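Day trip to the Clenombridge tackle fair

Liette Wong and I drove over to Clenombridge in July for the tackle fair. We've fished the same stretch of canal for years and neither of us had been before. Parking was in the field behind the sports hall, and by the time we got in at 9 there was already a line at the rod stands.

The fair fills one large hall and a strip of grass along the lake. Inside it's mostly carp gear: bivvies, bedchairs, alarms, and a lot of bait. Outside you can try rods over water, and this is where we spent most of the morning. Brakard had a row of 12-foot rods set up on rests and let anyone cast them for as long as they liked. I tried the two softer ones. The lighter of them suited me well but I couldn't get the distance the man next to me was getting with the same lead. Liette said that was my timing and she's probably right.

Melnyk had the biggest bait stand. They sell boilies by the kilo out of open tubs and you can mix flavors in one bag. We bought four kilos between us, mostly the fish meal ones, plus a small pot of pop-ups. Prices were a bit lower than in our local shop, though not on everything. Hook lengths cost the same, and I saw line that was dearer than what I paid in spring.

Lunch was soup and rolls at the long tables near the side door. We'd brought our own sandwiches as well, so we ate those too and saved the rolls for the drive. 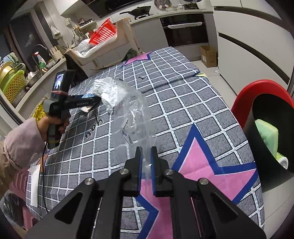 Bag and foil

After lunch we went to the talk by Mateja Radulović on fishing small, weedy lakes. It ran a little over the hour. She uses short casts, light leads and very little bait for the first night, and she spends a long time walking the bank before she puts up a shelter. She also showed how she ties a drop-off lead clip, then passed it around. I would have liked more on what she does in cold water, but the questions went off into boats and never came back.

The last thing we looked at was the Wotimico bite alarm set. It has a receiver you can keep in your sleeping bag and a separate tone for drop-backs. The volume goes down low enough not to wake the next swim — our neighbors on the canal will be glad if we ever buy it. At 829 for the set, we left it on the stand.

There was a raffle with 500 tickets and a bivvy as the first prize. Liette won a spool of braid, and she doesn't use braid, so it's in my box now.

A few notes if you're thinking of going. Bring cash for the smaller stands, as two of them had no card reader. The grass by the lake gets soft, so wear boots. The secondhand tables are at the back left of the hall and were picked over by noon. I did find a landing net handle there in decent shape, and it went on its first trip with us the following weekend.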